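Snacks for a long afternoon - bowls or straight from the bag?

Trusitz
Posted 19/07/2018
We've got six people coming over for a board game afternoon and I'm doing the food. Last time everyone ate out of the packets and the cards ended up greasy. This time I want to put crisps and biscuits out properly. Do you use one big bowl or lots of small ones? Budget isn't a problem, table space is.

Clustik
Small ones. One big bowl means people lean across the board. I bought a stack of cheap plastic ones years ago and they still come out every month.

Awasthi
I'd go the other way. Small bowls get knocked over and you spend the whole game refilling them. One decent bowl on a side table, and people get up when they want some. Nobody starves.

Trusitz
A side table might work. I have a little round white one that normally has a plant on it. I got the shopping in early and went to the Chinese supermarket for a change, so it's cucumber Lay's and a box of Ovaltine biscuits. I put them on the round table with a pale green bowl to see how much room there was.
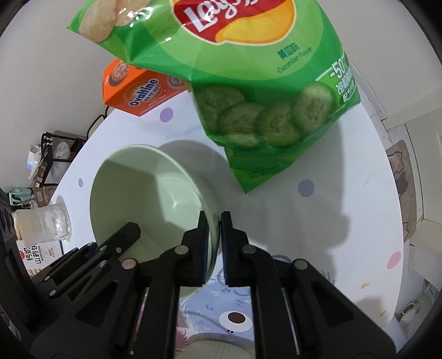 The trouble is that once the bowl is down I can't see where the drinks would go. I could leave the biscuits in the box and only decant the crisps. Has anyone had the cucumber ones? I've never tried them and I don't want to serve something people will leave.

Berkolus
Cucumber is good. Quite mild, a bit sweet, more of a summer thing. Get a plain bag as well for the fussy ones. I wouldn't tip the biscuits out either, they go soft if the weather's damp.

Clustik
Drinks on the floor next to each chair. We've done that since August last year and had one spill.

Awasthi
Drinks on the floor is asking for trouble. Mine would be kicked over in 12 minutes. Put them on a windowsill or a shelf.

Jaanus Org
Has anyone mentioned chopsticks? Sounds daft but it keeps your fingers clean and the cards survive. We do a 1000 piece jigsaw every winter and eat crisps that way the whole time.

Berkolus
Chopsticks work. My dad can't manage them so he gets a spoon.

Trusitz
I've got chopsticks. Right - crisps in the bowl, biscuits stay in the box, drinks on the windowsill. I'll buy a bag of plain as well.

Clustik
Still say small bowls.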